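Student project report: A handling code for robotic sorting of small electronic parts
Pledcombe Technical College, Automation and Control, second year
Submitted Wed 28 December

1. Purpose of the project

The Trusmont cell is used by several student groups in turn, and until this year each group kept its own habits. Some wrote down the gripping force they had chosen and others did not. The aim of this project was to replace those habits with a single written code of practice for picking and placing small electronic parts, short enough to be read before a session and strict enough to be checked afterwards.

The code applies to loose circuit boards and to wiring. It does not cover mains equipment, batteries or any part under power, all of which remain subject to the college's general safety rules.

2. Wiring
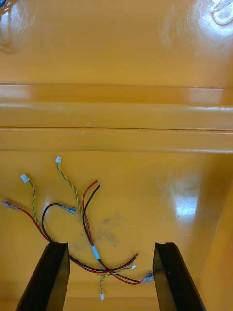 Wiring proved the hardest part of the code to draft. A rigid part has one outline and can be given one approved grip, while a harness takes a different form each time it is set down. Our first draft told the operator to grip "at the centre of the item", and this was withdrawn in February. Where twisted green-and-yellow pairs lie tangled with red and black wires, as they do on the yellow surface here, the centre of the item has no useful meaning. Rule 4 now requires the grip to be taken on the bundle where the wires come together, and never on a connector, a crimp terminal or a bare end. Rule 5 sets a pause before lifting, during which the operator confirms that no wire is trapped beneath a finger.

A second difficulty was release. The code asks for the fingers to open fully before the arm moves away - a partial opening may drag a wire with it.

3. Circuit boards

Boards are to be gripped by the rim only. The rule is simple to state, but a round board with notches offers fewer safe positions than a rectangular one, and tall components limit the angle of approach. The Stergiou group, which uses the cell after ours, was asked to comment on the draft and returned its remarks in writing. 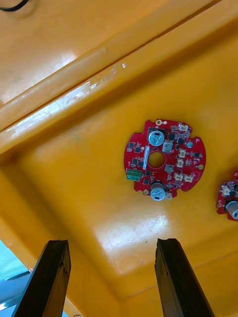
Prumstead, replying for the group, agreed with the rim rule but considered that it should name the parts most at risk, and asked that capacitors, terminal blocks and plug connectors be listed in the text so that a new operator would not have to guess. The reply also questioned whether a speed limit was worth having if the log did not record the speed in use.

Both points were accepted. Rule 7 now carries the list, and the log sheet has a column for speed. We did not adopt a further suggestion that each board type should have its own sheet, as the code would then have run well beyond the 2 pages allowed.

4. Approach and clearance

Under Rule 9 the arm must stop above the part before the final descent. The operator checks the line of both fingers against the board and any raised edge close to it, and only then gives the command to continue. Walls and ridges are treated as obstacles even where the planned path appears to clear them.
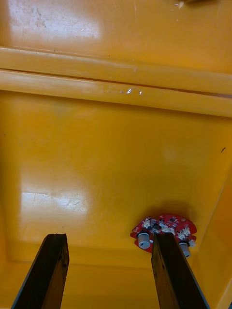
Figure 3. Gripper fingers and circuit board, with the ridges of the yellow surface beyond.

5. Trial of the code

The draft was tried over 300 logged picks. Of these, 61 log entries were incomplete, most often in the column for gripping force. The column has been moved to the left of the sheet and the force must now be entered before the arm is enabled.

6. Recommendations

The code should be adopted for all groups using the cell and reviewed each February. Log sheets should be kept until the review is finished. Any change to the gripper fingers should suspend Rules 4 and 7 until the approved grips have been checked again.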